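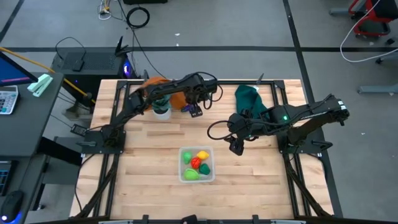

I bought the Bullomine kettle in November, after my old one began to leak. I use it for 5 weeks now, mostly for tea. It boils fast and the handle stays cool, this I like very much. The lid is a little hard to open with one hand.
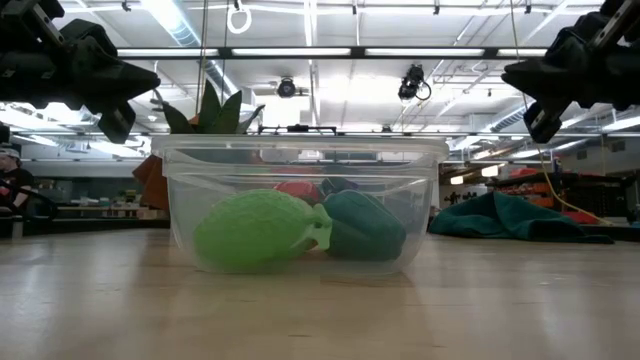 The sound is louder than I expected, and my sister in the next room can hear it. Also the cord is short, so I had to move the toaster. For the price I am still satisfied, and I would buy it again in the gray color.

Nikola Todorova, Prarkdale

8 comments | 125 shares
Contact | © Ustton Reviews | Back to top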